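Otov gallery: the key ring task

Otov is the control and planning software we run on our two-arm benches at Golthorpe. It takes camera input and joint readings, works out which arm should move next, and sends commands to both arms at 20 updates a second. This page collects pictures of the key ring task, the one we use most when a new release needs checking.

The task sounds small. There is a pile of linked split rings and a few keys on the bench, and the software has to pick out one ring, lift it, and hold it long enough for the other arm to do something useful. Rings are shiny, thin and all alike, so the perception module (Blackwood) has a hard time telling where one ends and the next begins. Most of the work since October has gone into that. 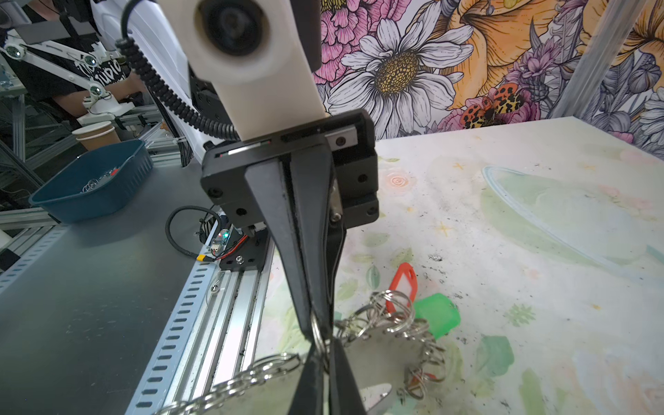 One split ring held upright between the fingertips, with the tangle underneath.

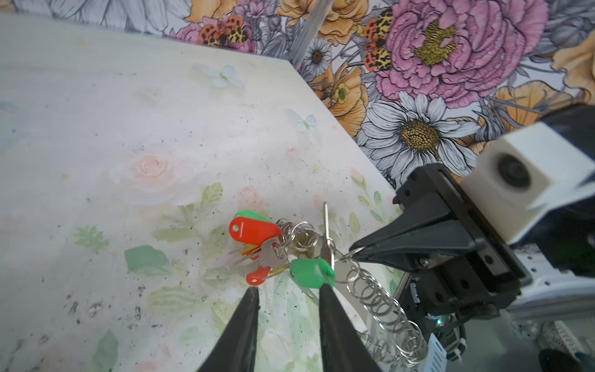 Two grippers near the keys — the one on the right is pinching a ring.

Blackwood no longer tries to outline every ring. It looks for places where a short arc of metal stands clear of its neighbors, scores them, and passes the best 6 to the planner. The planner throws out any that would put the fingers into the bench or into the other arm. If none are left, it asks for a new view from a slightly different wrist angle and tries again.

The grip check was rewritten too. The old version only looked at finger position, and a ring is so thin that a good grip and a miss gave almost the same reading. The new one compares motor current with the wrist view and needs both to agree for 2 seconds before the planner moves on.

Every attempt is logged with the chosen grasp point, the candidates that lost and the planner's reason for dropping them. We have about 2,000 attempts stored so far. They can be replayed in Vavalen, our log viewer, which steps both arms through the run on one timeline — handy when one arm was waiting and you want to know what for.

Still open: chains. When a ring is joined to a long run of others, the planner treats it as a free object and underestimates the drag. A fix is in testing and will go into the next release with the updated bench settings.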